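貸し工房ウェスゲート 月末の安全点検メモ(10月分、コメント付き)

共用の木工スペースを借りている仲間向けに、点検表へ私の感想やら愚痴やらを書き足したものです。正式な表は入口のバインダーにありますので、印をつけるのはそちらでお願いします。こっちは読み物だと思ってください(長いです、すみません)。 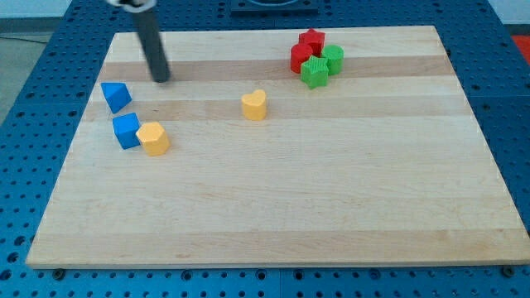
1 入口と通路
・通路の幅が確保されているか … 要改善
・床に段差、めくれ、こぼれた油がないか … 良
・非常口の前に物がないか … 良

通路はまた端材の箱がはみ出していました。私の箱です。はい、すぐどかしました。ただ、その奥にも長い板が立てかけてあって、あれは肩が当たっただけで倒れそうで怖い! 立てるなら壁の鎖をかける、かけられない長さなら横に寝かせる、でお願いします。
非常口のほうは今月はすっきりしていて気持ちよかったです。扉も開けてみましたが、引っかかりなし。蝶番がちょっと鳴くので、次に油を持ってきた人、一滴差しておいてもらえると嬉しいです。

2 電気まわり
・延長コードの被覆に傷がないか … 1本使用中止
・タコ足配線がないか … 要改善
・分電盤の前が空いているか … 良
・プラグにほこりが溜まっていないか … 清掃済み

窓側の延長コードの根元、被覆が裂けて中の線の色が見えていました。赤いテープを巻いて「使用中止」の札をつけてあります。テープは目印であって修理ではないので、そのまま使わないでくださいね。
それから集じん機と電気ストーブを同じタップに挿していた件。寒くなってきたから気持ちはよーくわかるんですが、あれはだめです。集じん機は壁のコンセントに直接、ストーブは反対側の壁へ。プラグを抜いてみたら木の粉がびっしりで、乾いた布で拭いたら布が真っ茶色になりました。毎月拭いているのにどこから来るんでしょう、あの粉。

3 固定の機械
・丸のこ盤の刃カバーが正しく戻るか … 良
・帯のこの刃の張りとガイド … 調整済み
・ボール盤のチャックキーが抜いてあるか … 要注意
・非常停止ボタンが効くか … 全台 良

チャックキー、挿しっぱなしでした。先月も書きました。回した瞬間に飛んでいくやつですから、本当に、本当に抜いてください。短い鎖でつなぐ案も出たのですが、鎖ごと巻き込まれるほうが嫌なので、磁石のホルダーを柱に貼ることにしました。キーの住所はそこです。
非常停止は一台ずつ空運転で押して確かめています。赤いボタンの前に作業台を寄せてしまうと、いざというとき手が届きません。台を動かしたら、最後に自分の腕を伸ばして届くか試してみてください。
帯のこは刃が少し後ろに寄っていたので、ガイドを直して張り直しました。音はだいぶ静かになったと思います。まだ変だと感じたら使うのをやめて、ノートに一言残してください。

4 手工具と保護具
・のみ、かんなの刃に鞘や箱があるか … 1点不足
・金づちの頭がぐらつかないか … 1本使用中止
・保護めがね、耳あて、防じんマスク … 補充が必要

のみの鞘がひとつ行方不明です。とりあえず厚紙を折って巻いておきましたが、見つけた人は引き出しに戻してください。頭のゆるい金づちはくさびを打ち直すまで棚の上段に上げてあります。
保護めがねは曇って傷だらけのものが混じっていて、かけても前が見えない。見えないと外したくなる。思いきって2個処分しました。代わりはペルコムの店に注文済みで、届くまでは自分のを持ってきてもらえると助かります。

5 塗料、油、接着剤
・容器に中身の名前が書いてあるか … 要改善
・ふたが閉まっているか … 良
・油のついた布が金属缶に入っているか … 要改善

私がいちばんうるさく言うのがここです。亜麻仁油を拭いた布を丸めてゴミ箱に入れると、ひとりでに熱を持って火が出ることがあります。今回も流しの横に一枚、くしゃっと置いてありました。水に浸して、ふた付きの金属缶へ。缶は流しの下、足で踏むとふたが開くやつです。
あとジャムの瓶に入った茶色い液体、どなたのですか? ニスなのか、お茶なのか、嗅いでも自信がありませんでした。ラベルのないものは次の点検で廃棄に回します。

6 消火器と救急箱
・消火器の圧力計が緑の範囲か … 良
・消火器の前が空いているか … 良
・救急箱の中身と使用期限 … 補充が必要

消火器は問題なし。ピンも封も無事です。救急箱は絆創膏の大きいサイズだけがきれいに消えていました(みんな何をしているの……)。洗眼用のボトルも期限が近いので一緒に買い替えます。合わせて3000円まで共益費から出せるそうなので、領収書は私が出しておきます。

7 火の始末と戸締まり
・最終退出者がノートに記名しているか … 抜けあり
・集じん袋の中身が半分以下か … 交換済み
・はんだごて、ストーブの電源 … 良

研磨作業のあとは、すぐ帰らずに60分は様子を見る決まりです。掃除をして、道具を戻して、お茶を飲んでいればけっこうあっという間ですよ。ノートの記名は夜8時以降の分がところどころ抜けていました。字は汚くてかまいません。私のも読めないと言われています。

次回までにやること
・窓側の延長コードを交換
・鞘を探す、なければ革で作る
・救急箱の補充
・瓶とボトルのラベル貼り
・通路の床に黄色いテープで線を引く(テープは買ってあります。誰か一緒に貼ってくれる人いませんか、ひとりだと必ず曲がるんです)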